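The Lamp Table at Hornden

Our little sitting room gallery has a new page, and I'm so pleased with how this corner is coming along! The embroidered tablecloth came from the Trostwood market for $28, and I've wanted a pale blue one for years. Next up is the folding - then finding a tidier home for the cords.

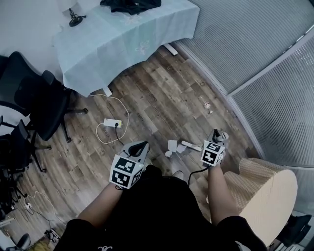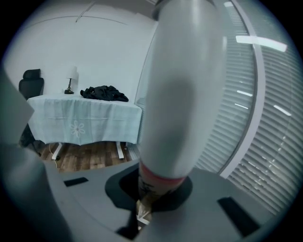

Both photos: the tablecloth with its white flowers, the white-shaded lamp and some black clothing still to be folded on top.

I love the cloth against the warm plank floor, and the lamp gives the table just the right bit of height. A cable box in a matching colour is on my list, along with a basket for the folded things. More from the Hornden rooms in February - the hallway is next!

Gallery views so far: 2,335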